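Gistau Bollitz is a household robot kit for loading and unloading front-loading washing machines. It is made by the firm Bollitz and was first offered for sale in May. The name Gistau belonged at first only to the arm, but it is now used for the whole kit.

The kit contains an arm, a parallel gripper with two long fingers, a small camera for the wrist and a mounting base. The buyer must provide a computer. The fingers can be exchanged without tools, and a softer pair is sold separately under the name Skurthorpe.

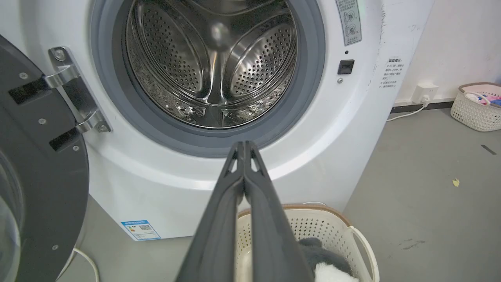 Before the first use, the owner guides the arm by hand through the movements for his own machine - opening the door, reaching into the drum, lifting the clothes and putting them in a basket. The manual recommends at least 228 repetitions, divided over several days. The software, called Echeverría, then learns from these recordings. Version 2 of the software was published on 1/20/21 and added support for doors which open to the left.

The price of the kit is nearly 2,000 euros. Reviewers have praised the careful grip on thin fabrics, but they found the arm slow, and large bed sheets remain difficult for it. The maker advises to keep the basket close in front of the machine and to leave the door fully open during the work. Seven languages are available for the menu; the printed manual exists only in English and Spanish.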